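# About Brarside

Brarside is a school of everyday cookery and household skills. We teach adults and older teenagers to prepare simple food, to serve it properly, and to leave a table and kitchen in good order afterwards. Our teaching rooms are in Jellgate, on the upper floor of the Gelolier building, and we are open throughout the year apart from a short closure in January.

The school began with a single evening class in plain cooking. Its pupils could follow a recipe but had never been shown how to organise the work around it: where to put a used dish, when to change the washing water, how to wipe down a surface between one job and the next. The class was lengthened to make room for these matters, and they have remained part of every course we offer. More than 3,000 pupils have now completed a course with us.

## What we teach

Our main course is called **Do**. It consists of 39 lessons and may be taken over one year or two. Each lesson joins a small piece of cooking to the laying, clearing and washing that belong to it, and pupils are expected to finish both before they leave.

The early lessons are given over largely to eggs. An egg is cheap and quick to cook, and it shows a beginner plainly what the heat is doing. Pupils learn to fry, boil, poach and scramble, in that order. In frying, they are taught to watch the edge of the white, to judge the yolk by eye and to move the egg to its plate in one piece. Some people like a browned edge and others do not; we teach both, and pupils are asked to decide which they want before the pan is heated.

Washing and rinsing are taught alongside. Pupils practise with shallow dishes as well as at the sink, as many of them live in homes where the sink is small or shared. They learn to scrape before they wash, to look closely at the water for specks and crumbs, and to replace it when it is no longer fit to use. Small sponges and cloths are kept to one purpose each. A sponge used on a table is not used on a plate.

Later lessons deal with soups, pastry, roasting, cold dishes, storage, and the planning of a week's meals. There is also a lesson on buying kitchen equipment, in which we try to discourage pupils from buying very much of it.

## How we teach

Classes have no more than 6 pupils. Each lesson lasts 80 minutes, the last part of which is set aside for clearing. We do not shorten this part when the cooking has overrun - a dish that took longer than expected is usually the one that leaves the most to wash.

Work is done at plain white tables with as little on them as the task permits. Against a pale surface, spills and crumbs are easy to find, and pupils soon get into the habit of looking for them. Teachers will show a task once in full and once slowly, and will then stand back. Pupils who wish to repeat a lesson may do so without charge if a place is free.

We set no written examinations. At the end of the Do course each pupil prepares a breakfast for two people, serves it, and returns the table to the state in which it was found. A certificate is given on completion.

## Visiting and joining

The school may be visited on any Wednesday afternoon between two and four o'clock, when a teacher will be free to answer questions. Visitors are welcome to sit in on a lesson provided that they remain until it is over, including the washing up.

New pupils may join the Do course at the beginning of any term. No experience is required. Ingredients, aprons and cleaning materials are included in the fee, and pupils should bring a lidded container if they wish to take food home. Those with allergies or other dietary needs are asked to tell the office when they apply, so that lessons can be altered in good time.

Applications are accepted by post or in person at the Jellgate office. Places are offered in the order in which forms are received, and a short waiting list is kept for evening classes.

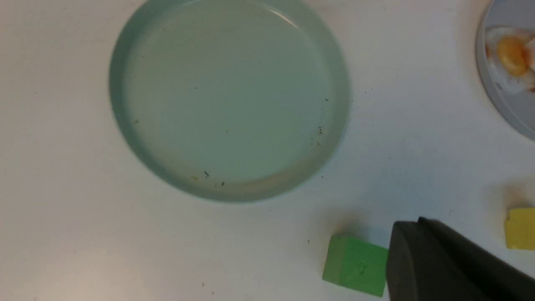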